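From: Clodagh Coughlan
To: Ham kitchen list
Subject: Re: tubs, again

Hi Irja, hi all,

On Monday Irja Rautiainen wrote:
> Does anyone still have a decent tub with a lid for the
> dry stuff? The Hukex ones have all split at the corners
> and I'm down to 2 that close. Flour is going everywhere.
> Happy to swap for jars, I've got 9 going spare.

I've got one you can have! It's white plastic, rounded corners, and the lid has a raised rim with the middle dipped in a bit, so a smaller tub sits on top without sliding off (well, mostly). I had rice in it all winter and never found a single moth. I'd guess it takes roughly 10 mugs of flour, but don't hold me to that.

I'd love three or four of the jars if they're the squat sort. The tall ones won't go under my shelf, I've tried.

I'm in most evenings after six, or I can drop it round when I next go past Pliltetti for bread. Shout if you want it and I'll give it a good wash. 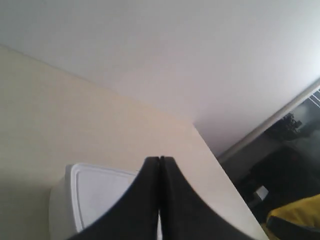

The white tub, lid on, on the cream table.

Clodagh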